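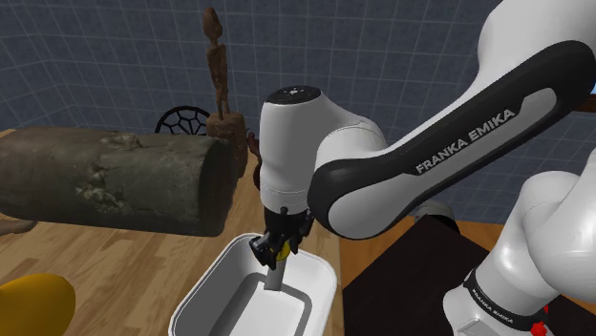
Opening the Fudach cabin kitchen for the season takes a morning if you follow the list and a weekend if you wing it. Do the items in order and write what you find, even when it's embarrassing. Anything you can't identify goes in a plain bin, white and rectangular like the one at the bottom of the picture, and stays there until someone claims it or June ends.

Filed under: Shared Cabins > Opening Up > Kitchen

1. Gas shutoff turns by hand. OK. Stiff, but so am I.
2. Hose to stove, soapy water test. OK, no bubbles.
3. Smoke alarm, press and hold. FAIL. It chirped once and gave up. New battery, retest, now OK and deafening.
4. Extinguisher gauge in the green, pin in place. OK. It was behind the flour. Moved it to the hook by the door, where the last three checklists also said it was.
5. Hot water at the sink, no higher than 120 F. FAIL at 132. Turned down, measured again after lunch, OK.
6. Outlets by the sink trip and reset. OK left. Right one trips and sulks. Taped over, Akus Electric called.
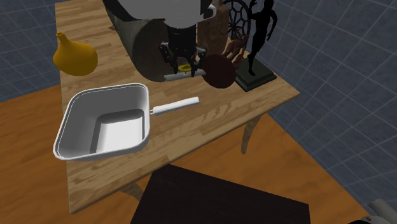
Checked and written up by Edit Sipos, kitchen and porch

7. Table steady, no splinters. OK. Lean on every corner, including the one you don't trust.
8. Pans: handles tight, coating sound, bottoms flat. A square white one like the pan on the table gets the same check as the round ones. One round one went in the trash. It had been shedding since the Hallgrímsson reunion.
9. Knives in the block, points down. FAIL. Bread knife found in the towel drawer, again.
10. Mouse evidence. Yes. See the oatmeal. Or don't.
11. Chimney hood filter washed. Soaked overnight. I've seen cleaner tractors.

Repairs so far: $92, mostly the outlet.

Comments (3)

porchlight: What did you use on the hood filter? Mine has its own climate.

Edit Sipos: Dish soap, baking soda, very hot water. Twice.

mudroom_dan: The bread knife was me. It fits in that drawer and it doesn't fit in the block.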